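The tidy-up project, part whatever we're on now

September 19, 2025 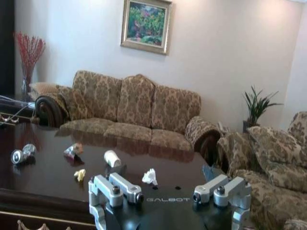
Nayeli Quintero wrote under the last post that I was going about it backward, and that anyone teaching a gripper to clear a table should start with the tissue and leave the can for dessert. A can, she said, holds still and has a shape you can plan for, but a tissue gives way wherever you touch it, so whatever you learn on the can you will have to unlearn. She also wanted to know why I hadn't written since spring, to which I can only say that it was summer, and the tomatoes needed me.

Well, Nayeli, I took the advice (most of it), and I've had a lovely, maddening couple of weeks as a result.

For anyone new, I've been trying to get an arm with a GALBOT gripper on the end to pick up the kind of small trash that collects on a living room table after company leaves. I call the whole thing Tullari, which was my grandmother's name for the drawer where everything ended up. The computer side lives on a rolling cart, the code lives in a folder I should really back up more often, and the testing happens in the living room, on the big shiny table in front of the sofas.

I love that table and it has caused me more trouble than anything else in this project. Anything glossy gives you two of everything, the thing and its reflection, and my first detector was very fond of reflections. It would find a crumpled wrapper, and then it would find a second, paler wrapper a little below it, and it would make up its mind to go after the pale one. In my workshop notes from December there's a line that says only "went for the ghost again." I could throw a tablecloth over it and be done, and my wife has suggested this more than once, but people have shiny tables and I'd like the thing to work in a house where people live!

What helped in the end was boring. I stopped trusting the color picture by itself and made the program check every candidate against the height of the tabletop. If the numbers say a thing is at or under the surface, it gets dropped from the list. I had to be generous with the cutoff, though – set it too high and a flattened wrapper counts as part of the table, too low and the ghosts come back. I settled on 4 millimeters after an evening of fiddling, and I would not defend that number in front of anyone.

Now, the tissue. I used to close the fingers on everything the same way, straight down, squeeze until something pushes back, lift. With a crushed can that works nicely, as long as you come at it across the narrow side. With a tissue nothing pushes back, or hardly anything, so the fingers shut all the way and the program decided it had missed, opened up again, and dropped a perfectly good tissue right where it had been. I watched it do this over and over before I understood. It had been picking the tissue up beautifully and then talking itself out of it, poor thing.

So I took out the "did I feel anything" check for soft items and replaced it with a second look. It closes, it lifts ten centimeters, and then it looks at the spot where the tissue was. If the spot is bare, we call that a success and carry on to the bin. Out of 22 tries with tissues since I made the change, it has brought home all but three, and two of those were my fault for leaving the window open.

Paper cups come next, and they are their own little comedy. A cup on its side wants to roll, and it doesn't roll straight, because one end is wider than the other, so it wanders off in a curve. Vilém Šindelář, who has been very patient with me by email, thinks I should pinch the rim, one finger in and one finger out. I've been grabbing the cup around the middle, which works but crumples it, and then it sometimes hangs on to a finger after I've told it to let go. The rim idea is better. It also means knowing which way the open end faces, and that part of my code is held together with hope. I've started labeling pictures of cups in the evenings with the radio on, and it's pleasant work, a bit like shelling peas.

The yellow scraps I had expected to be easy, and they are, mostly. Small things just need you to be in the right place. My calibration had drifted by a few millimeters, and small things are where you find out about that. I redid it with the checkerboard taped flat to a cutting board, taking my time, and the misses near the front edge went away. The far side of the table is still not great. I suspect the cart shifts a hair when the arm is stretched out, so I've ordered locking casters.

What I'd like to get to by the holidays is a full table, mixed trash, one go, no help from me. At the moment I still choose the order myself, and I keep my hand near the stop button, as I think I always will. The best full run so far took some 3 minutes, and a person with a trash bag could have done it before the arm had finished its first look around. I don't mind. I made tea and watched it, and the tea got cold.

Nayeli, if you're reading, please tell me what you'd do about the cups. And if anybody has a good way to tell a banana peel from a lemon peel by sight, I'd be glad to hear that too, though it's for the compost and has nothing to do with the robot.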